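Disbridge Dispatch
4 June 2020 | 12 comments | Share

Hello again, everyone! I promised last time that I'd get to the Dzintra Uibo questions that have been piling up in my inbox, so pour yourself something and let's go.

If you haven't run into her yet, Dzintra is the one who does all the voices on the Zulel channel. The grumpy weather forecaster, the aunt who can't find her glasses, the elevator that gives relationship advice (my favorite, I've watched that one far too many times). She started out doing impressions of her piano teacher for her cousins and put the first clip up in November, mostly to make one of those cousins laugh while he was home with a broken ankle. It got 4 views in its first week. She still has the screenshot.

What I love is how long she kept going with hardly anybody watching. She was working the front desk at a dental office in Ramov then, writing bits on the backs of appointment cards, and recording in her closet at night with a winter coat over her head to keep the echo down. Then the elevator came along and people started sending it to each other, and by the end of that month she had 3,000 subscribers and a very confused mother.

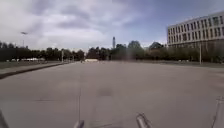 Does Dzintra write everything herself?

She writes the solo sketches, and the longer two-person ones she works out with Nithin Bangera, who also edits the channel. They met in a college improv group and apparently couldn't stand each other for the whole first semester. He thought she talked over people, she thought he laughed at his own jokes, and having watched their outtakes I'd say both of them had a point! They get along great now. Nithin is also the voice of the parking meter, for those who asked (a lot of you asked).

A couple of you wanted to know if they're dating. They've both said no in their live chats, Dzintra has a boyfriend she keeps off camera, and I'm going to leave it there. She's pretty private about her family as well. We know there's an older sister and that the dog is named Lapiņa, and that's all I've got. Lapiņa has her own corner of the comments section at this point and gets more fan art than the humans do.

The big news is that the two of them have been making a longer series, with an actual story that carries over from one episode to the next. There will be 12 episodes, all short, and the aunt with the glasses finally gets a first name. I've heard the theme song and it has been stuck in my head through two loads of laundry and a dentist appointment of my own.

If you're new and want somewhere to start, go with the elevator, then the weather forecaster's vacation, and then the outtakes. Skip the cooking one. Even Dzintra says to skip the cooking one.

Next issue I'll have your picks for best side character, so hit reply and send me yours. The parking meter is winning so far.

12 comments | 4 shares

You are receiving this newsletter because you signed up at Disbridge Dispatch. Unsubscribe or update your preferences at any time.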